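Dadedwood Water -- Field Operator Wanted (3 openings)

Posted 10/05/2025

Dadedwood Water is hiring. Full time, outdoors mostly, all weather. We serve 2622 homes and shops from the Sono wells up to Yilma Road, and the meter swap needs to be done by July.

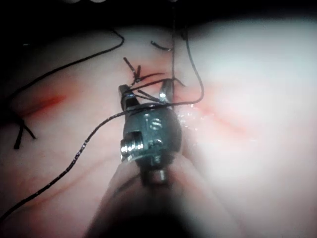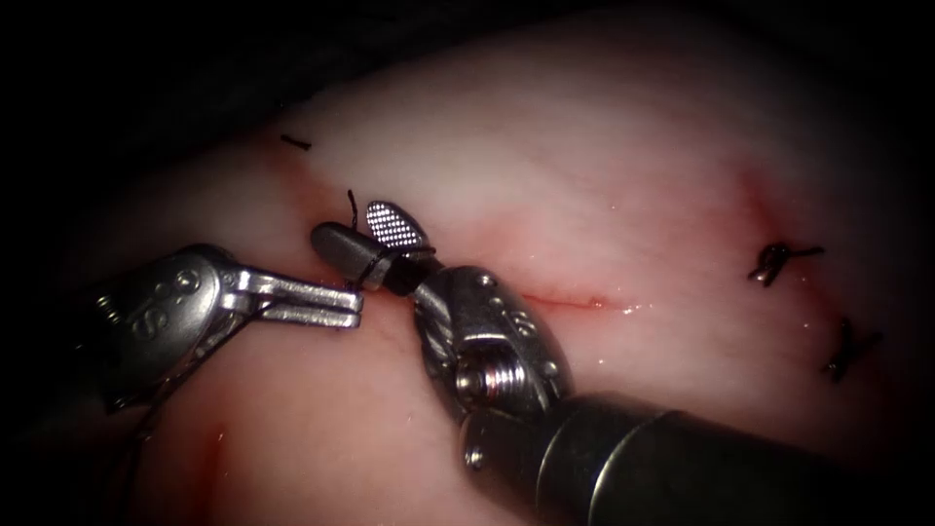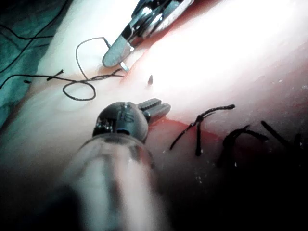
What you'd do:
Read and replace meters. Flush hydrants. Find leaks, help dig, help patch. Pull samples at the Sono pump house and drop them at the lab before noon. Answer the door-knock questions politely -- people want to know why their water is cloudy, tell them.

What you need:
High school diploma or GED
Clean driver's license
Able to lift 100 lbs with a partner
OK with one on-call week out of every 4
State operator license a plus, not required. We pay for the class and the first test, second try is on you

Hours are 7 to 3:30, weekdays. Overtime when a main breaks, and they do, mostly in winter. Health and dental after 90 days. Boots and rain gear supplied.

No contractors please. The Dandetti crew is already handling the big valve work and that bid is closed.

To apply: pick up a form at the front counter or mail a resume to the office, attn Field Operations. Put a daytime phone number on it, we cant call you otherwise. Open untill filled. Interviews start as soon as we have enough forms in.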